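Where Does It Go? A tidy-up study of small things on one table
Term project report, Kaan Akyol
Supervisor: Serpil Karakaya

How I ended up with this topic

My first idea was to do something on whole kitchens, and Serpil (my supervisor, very patient) told me I'd be at it until I retired. So I shrank it. Then I shrank it again! What was left was one table, a few bits and pieces in the colours you'd find in a kid's play kitchen, and the question of where people think things belong when you ask them to tidy up.

I got interested in this at my aunt's place in Remgate, where the fruit bowl holds batteries, a tape measure and, now and then, fruit. She finds everything straight away. My own flat looks neater and I can never find my keys, so I wanted to know what people mean when they say a table is tidy.

What I did

I had 6 people take part, all from my course or the one next door. Each of them did the task 3 times with the things laid out differently, and I sat off to the side with a clipboard trying not to pull faces. The instruction was only "please tidy the table". If they asked me what I meant by that (nearly everyone did) I said "whatever you'd normally do" and went back to my clipboard.

I called the three layouts Clarnach, Kadeck and Uçar, which are the names of the meeting rooms down our hall. I'd meant to swap them for something more sensible before handing this in, but by then they were all through my notes.

Clarnach was the spread-out one, with everything well away from everything else. Kadeck had things bunched up near the front. Uçar was the awkward one, where I put stuff close to the container on purpose to see if people would clear the near things first.

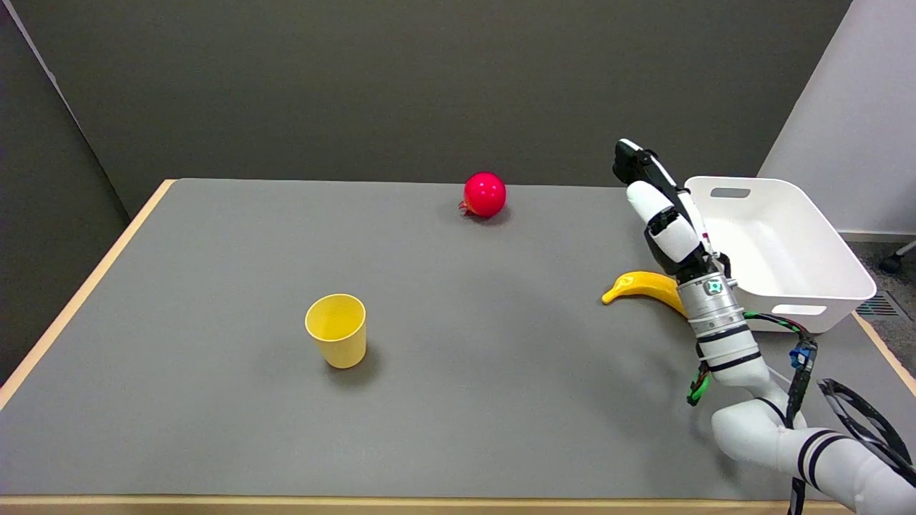
The bin caused more discussion than anything else. Two people wanted to know whether it was part of the mess or part of the tidying, and I thought that was a brilliant question and wrote it straight into my notes. One of them squared it up with the table before touching anything else. The other treated it as fixed, like a sink, and worked around it the whole time.

The banana went in the bin without any fuss. So did the red fruit, although there was a fair bit of chat over what it was supposed to be. I'd been calling it the pomegranate all along, one person called it a tomato and another just said "the red one". It didn't change where they put it, but it did change what they put it with. The person who saw fruit put it right beside the banana, and the person who said "the red one" dropped it in wherever there was room.

The cup split everybody. Half of them felt a cup lives on a table, so leaving it standing there counted as finished. The others put it in the bin with the rest, and one of those took it out again after a bit of a think and said it looked wrong lying on its side. I've marked that as a change of mind in my results, and it's my favourite moment of the project.

What I found

Going by my notes, colour mattered less than I expected. I was sure people would pair the yellow things, and hardly anyone did. They went by what a thing was for, and if they couldn't tell what it was for, they went by how far they had to reach. In the Uçar layout the near things did go in first, mostly, but not by enough that I'd bet my marks on it.

I also wrote down what people said while they tidied. Typed up, it came to 1,724 words, and Serpil only wanted about 1,000 in the appendix, so I cut the parts where we talked about lunch.

What went wrong

My instruction was too loose for the first person, who lined everything up along the back edge in size order and called it done. It was lovely to look at! It was also a perfectly good answer to what I'd asked, so I kept it in and gave it its own category.

I should've used more than one kind of container too. A shallow tray would probably have made the cup question easier, as a cup can stand up in a tray without looking silly. I'd try that first if I carry on with this in April, along with a few things that don't belong in a kitchen at all, like a stapler or a sock.

Thanks to everyone who tidied for me, and to my aunt, who has read this and would like it known that the batteries have moved to a drawer.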